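Vendula Kováčik asked that the interview begin with the fault log. It was open on her desk when we arrived at the Bevatow laboratory, at the page for Sun 19 February, and the entry was four lines long. The arm had been returning to its start position between trials when it continued past the commanded stop and pressed down on the table. The operator on duty, Garnet Melnyk, stopped it by hand. There were no injuries.

"The entry is accurate, and it leaves out nearly everything we later needed to know," Ms. Kováčik said. She has led the manipulation program for the Drikgate Institute since the laboratory opened, and the review of the incident was carried out under her name.

The work at Bevatow concerns household objects. An arm is asked to pick up, move and set down the kinds of things found in a kitchen, among them toy foods, cups and cookware, and each attempt is recorded and scored. The station involved had completed 594 trials without a reportable event. Ms. Kováčik believes that this record contributed to the problem.

"People read a number like that as a safety result," she said. "It was a count of trials. We had never asked the system to fail, so we had no information on how it would fail."

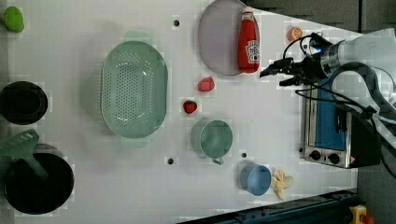 Mr. Melnyk, who joined us for the second part of the conversation, described the day in plain terms. He had been watching the gripper and expected it to rise. "It went down, and it kept going down at the same speed," he said. "I looked at the screen first. I should have gone to the stop button first. I have thought about that a good deal."

The review found that the delay came to 15 seconds, most of it spent reading a status message that reported normal operation. The message was correct as far as the control software was concerned. A position reading from one joint had stopped updating, and the software went on using the last value it had received. It therefore calculated that the arm was still above the table and sent it lower.

Peter Ševčík, the controls engineer who traced the fault, was careful to separate the cause from the conditions around it. The reading was lost through a worn connector, which was replaced the same week. "A connector will wear out. I would not call that the failure," he said. "The failure is that old data was treated as new data. The software had a time limit for that reading, and the limit was set to 2,000 milliseconds during early testing and never brought back down. Then a later change meant it was not checked at all during the return move."

Asked who had made the later change, Mr. Ševčík said that he had. The review names the change and its date but does not assign individual blame, a decision Ms. Kováčik defended. Two other engineers had approved the change, she noted, and the approval form contained no question about safety limits. It does now.

The limit is currently 90 milliseconds and applies to every move. Force limits on the return path have been lowered as well. Operators practice an unannounced stop at the start of each shift, and they are told to press the button before reading anything on the screen - an instruction that Mr. Melnyk wrote himself.

Sabina Hudec, who represents the operators in safety matters, supports the changes but has asked for more. In her view, a second person should be present for every session, including weekends. Ms. Kováčik said the request was reasonable and that the cost was under discussion. A decision is expected in March.

The arm's supplier, Felel, has received a copy of the findings. The institute has also sent them to its partner laboratory at Baláž, where the same control software is in use and where the same setting was found on two stations.

Mr. Ševčík is now going through the remaining limits left over from early testing. He had reached the gripper settings on the day of our visit and expected to need several more weeks.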